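The Trouble With Loud Rooms

Hard floors and bare ceilings look clean and cost less to keep up. They also make it difficult to hear the person across the table.

October 23, 2020

The dining room at Paiva, on the main street in Nodcombe, has 58 seats, a concrete floor and a row of tall windows facing the street. When it opened, the most common complaint was about the noise. Diners liked the food and could not hear each other. Servers leaned in to take orders and still got them wrong. On busy nights the owners turned the music off, and most tables did not notice.

The problem is an old one, and it has spread well beyond restaurants. Over the past few decades a lot of the soft material has come out of the places where people eat, study and work. Carpet was pulled up because it stained. Drop ceilings were taken down to show the ducts and beams. Curtains gave way to blinds, then to nothing. Each change made sense to the people paying for it. Together they left a great many rooms with almost no surface that absorbs sound.

What happens in such a room is simple enough. A voice leaves the speaker and spreads out. Some of it reaches the listener directly. The rest hits the walls, the floor and the ceiling, and if those are hard, most of it comes back. The bounced sound arrives a little after the direct sound and smears it. Vowels carry on over the consonants that follow them, and consonants do most of the work of telling one word from another.

With two people in the room this is a nuisance. With 20 or more it feeds on itself. Everyone speaks up to be heard over the echo of everyone else, which raises the level again. People in the trade call this the Lombard effect, and it is very hard to resist even when you know it is going on.

The Mandard Building, two blocks from Paiva, is a fair example of how a room gets this way. It was a department store until the upper floors were closed off, and old photographs show patterned carpet, heavy drapes and a pressed-paper ceiling. The building was cleared out, stripped to brick and rented by the floor. The tenants got good daylight and plenty of space. They also got rooms where a dropped pen could be heard from the far wall and a phone call could be followed by everyone on the floor.

Tenants on the second floor put up with it for 18 months. They tried plants first, which look nice and do very little. They tried egg cartons in a storage room, which also do very little and are a fire risk. In September they finally did what they had been advised to do at the start, and hung thick felt panels from the ceiling.

The panels came from Plulon, a small shop on the edge of town that used to make packing liners. Its felt is pressed in sheets two inches thick and sold with a plain cloth cover. The first order for the Mandard Building was 23 panels, and the bill came to $787 with the hanging wire. The tenants put them up themselves over one evening.

Placement matters more than most people expect. A panel flat against the ceiling absorbs sound on one face. The same panel hung a few inches down absorbs on both, and it does better with low voices. Corners are useful. So is the wall opposite the place where people do most of their talking. Covering every surface is a mistake, and an expensive one. A room with no echo at all feels stuffy and strange, and people in it tend to drop their voices until they can't be heard for a different reason.

It also helps to know what panels won't do. They will not keep noise from coming through a wall or up through a floor. That takes weight and a tight seal, and it usually means a contractor. Felt and foam only deal with sound already in the room. Plenty of money is wasted by people who want to block the neighbors and buy something meant to soften an echo.

For a house or apartment the fixes are cheaper. A rug with a thick pad under it is the best place to start. A full bookcase breaks up sound on a long wall. Upholstered chairs help more than wooden ones, and lined curtains help more than sheer ones, provided they are drawn. A quick way to test a room is to clap once, hard, in the middle of it. If there is a ring or a flutter after the clap, it is bouncing between two bare surfaces that face each other, and treating just one of them is often enough.
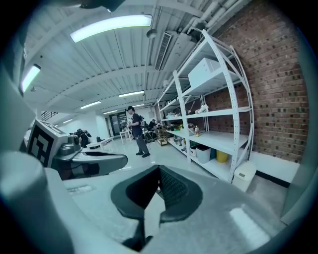 A reader in Nodcombe wrote to say that her hearing aids had made her give up on restaurants altogether, and that she now calls ahead and asks one question: is there carpet? She said the answer had become a better guide than any review, and that she wished more places would list it next to their hours.

Her question is a reasonable one. Hearing aids amplify the echo along with the voice, so a room that is tiring for most people can be impossible for someone who wears them. The same goes for young children, who are still learning to fill in words they only half catch, and for anyone listening in a second language.

Paiva has since put felt on the underside of its tables, where diners don't see it, and hung a heavy curtain inside the front door. The concrete floor is still bare. The table to ask for is the one in the back corner, beside the coat rack.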